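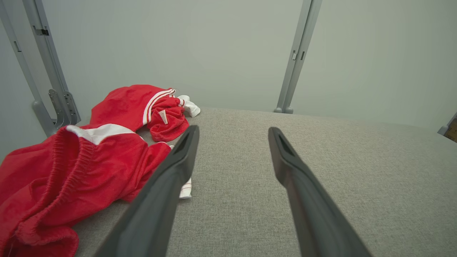
4.3 Recording the folding examples

Before you start, read section 4.2 and check that both arms are in the home position. One session takes nearly 21 minutes.

1. Put the clothes on the table in a loose pile. Do not smooth them.

2. Open both grippers fully and wait for the ready tone.

3. Press the left pedal one time. The recording begins at the tone, not at the pedal.

4. Take one piece by a cuff or a hem and bring it to the middle of the table. Move slowly - the model learns also from your hesitations.

5. Fold the piece, open the grippers, and press the right pedal to save.

Note: If you lose the cloth, continue and pick it up again. Such examples are useful. In the Skokcombe set, 268 of the 3,169 saved examples contain a second try, and we keep all of them.

Caution: Never reach between the arms when the pedals are active. Use the stop button first.

With a twisted T-shirt, close one gripper on a sleeve cuff and keep the other one open near the hem until the cloth stops moving.

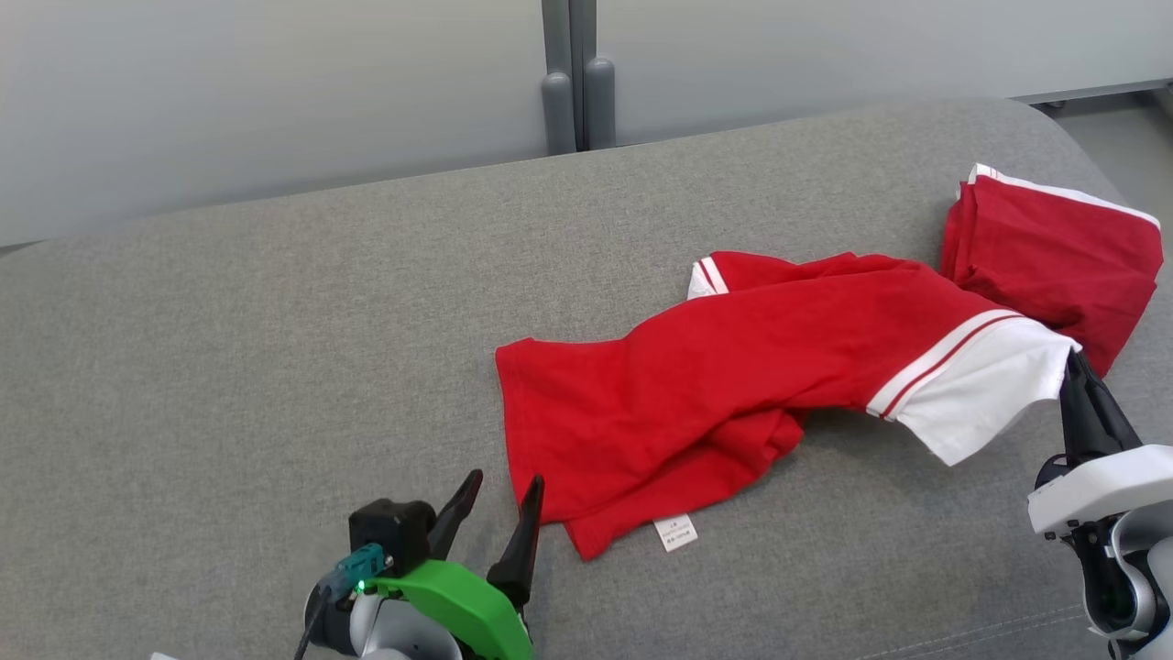
May two operators share one session?
Only if each operator signs in with a separate name. The Estirard software stores the name with every example, and it cannot be changed after saving.

6. At the end of the session, write the last example number in the log. Questions about the log go to Amândio Aguiar in Bravosville, extension 918.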